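Shop Practice 2: Hand Tools and Storage
Handout 8: Bins, Totes and Keeping Parts Where They Belong
Instructor: Manouchehr Vahidi
Lab support: Themis Moschos

Read before lab. Bring the inspection sheet from Handout 7 with you, filled in as far as the second column.

1. Why a unit on bins

Most of you have worked in a shop where the bins were whatever happened to be there. A bin gets bought for one job, the job ends, and the bin holds something else for years. By then the label is wrong and small tools have settled at the bottom under whatever was dropped in last. This unit covers three questions: what the bin is made of, how it wears, and what should be kept in it.

2. Materials

Sheet metal. Stiff, holds its shape under load, does not mind heat or solvents. It is noisy, and it dents. A painted or coated bin will lose its finish first where parts slide, then where they land. Bare metal can rust if wet parts are put away in it.

Molded plastic. Quiet and light. Will not scratch a finished part as quickly as metal will. It can crack at the corners in a cold building, and some plastics soften or craze when they meet cutting fluid. The Flulel totes in the tool crib are this type. Do not put solvent rags in them.

Wood. Easy to make to size and easy on edges. It soaks up oil and holds grit. The Drokwood trays on the long bench are for layout tools and nothing else.

Wire. Good for parts that have to drain. Bad for anything small or thin.

3. Reading wear

A used bin tells you something about how it has been loaded. You will be asked to do this in lab, so learn the terms.

Scuffing is a dull, cloudy area where the surface has been rubbed but not cut. Scratches are single lines and usually run in the direction parts were dragged. Streaking is a group of marks running the same way, often down a slope. Flaking or scraping through is where the pale or colored top surface is gone and the darker material shows.

Sloped walls deserve a close look. Parts dropped against a slope slide down it, and the lower part of the slope can take more wear than the top. A bin floor wears in a different pattern, with marks going in many directions.

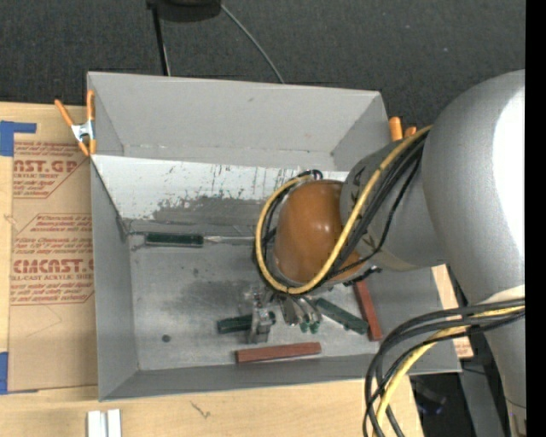 Figure 1. Gray metal bin with a scuffed slope and a worn floor.

Look at the whitish sloping panel in Figure 1 and compare it with the plain gray panel past it. The slope has vertical streaks and ragged patches where darker gray shows through, more of them toward the lower edge. On your sheet this would be entered as "scraped through, lower slope." The floor would be entered as "scratched, smudged." Write what you see first. Your opinion about the cause goes in the last column.

Dark smudges on a metal floor can be oil, rubber, old grease or staining that will never come off. Wipe one with a clean white rag before you decide. If nothing transfers, leave it alone and note "stain."

4. Storing screwdrivers and other long tools

A screwdriver does not belong loose in a deep bin. The tip gets knocked against other tools, and a hand reaching in can find the tip before the handle. Racks and shallow drawers are better. When a bin is the only choice, follow these rules:

Lay long tools flat, all handles toward the same end.
Keep chisels and scribers out, even with caps on.
One layer only. If a second layer starts, get a second bin.
Take power off any equipment that works in or over the bin before putting your hands inside.
Empty the bin at the end of the week and wipe the floor of it.

A single driver left in a large bin should go back to its rack. A tool on its own is easy to bury once someone adds parts on top of it.

5. Labels

Label the outside near wall, at the left end, where it can be read without moving the bin. Use the shop form: contents, bench number, date checked. Zullport labels stick to bare and painted metal. They do not stick to an oily wall, so degrease first and let it dry. Do not label the inside. Parts will take it off.

When the contents change, remove the old label completely. Writing over it is how the M6 bolts ended up marked as drill bushings last May.

6. Cleaning a metal bin

Empty it and check the corners for small hardware. Brush out chips with a bench brush, never with your hand and never with compressed air. Wipe with a rag dampened with the mild degreaser from shelf 2. Dry it right away. Run a gloved finger along the top edge to find burrs, and mark any burr with chalk so it can be filed.

Do not repaint a bin that is in daily use for steel parts. The new paint will come off on the parts.

7. Lab assignment

Work in pairs. Each pair will be given one bin from the crib. Inspect it empty, fill in the sheet, clean it, then inspect it again and mark anything that changed. Save the before sheet; both are handed in together, stapled.

The lab is worth 34 points: 17 for the two inspection sheets and 17 for the condition of the bin and its label when Themis checks it. Points come off for guessing at a cause in the wrong column.

Safety glasses and cut-resistant gloves are required for the whole period, including the writing part. If you missed the glove fitting, see Themis before class. Gloves will not be handed out once lab has started.

Reading for next time: Vahidi shop notes, section on drawer liners and foam cutouts.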